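Gostatham Home Forum > Heating and Insulation > Attic hatch losing heat

tistora_user
Posts: 437
Attic hatch is 620 mm square, plain board, no seal. Joist insulation is fine. The landing is still cold in the mornings. Is it worth insulating the hatch itself, or is the draft the bigger part?

Curness
Posts: 1579
Draft first. Closed-cell foam tape on the stop, all four sides, and two catches to pull the lid down. Insulating an unsealed lid does very little.

M. Lūse
Posts: 1567
Disagree with "very little." An uninsulated board is a poor panel whatever the air does. I glued rigid foam to mine in May and taped later. The surface temperature changed after the foam, before any tape.

Curness
Did you measure it in May with the heating off? The difference across the hatch would be a few degrees at best.

M. Lūse
Heating was on in the evenings. Readings at 9 p.m., same spot each time. I accept it was a short test.

org_attic
Do both, it is one afternoon. Check the lid weight afterward. With thick foam mine would not clear the frame on the tilt, and I had to bevel two edges.

Also keep stored stuff off the joist insulation. Compressed wool loses much of its value. Boxes belong on a raised deck.

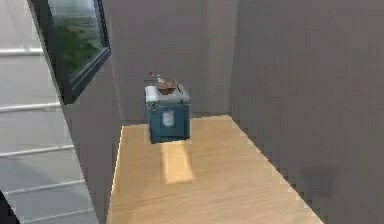

tistora_user
Which side of the lid does the foam go on?

Curness
The attic side. Stop it short of the edges so the lid still sits flat on the tape.

M. Lūse
Agreed on that. Use an adhesive rated for foam, as solvent types eat into polystyrene.

tistora_user
Tape and catches ordered. Foam after that.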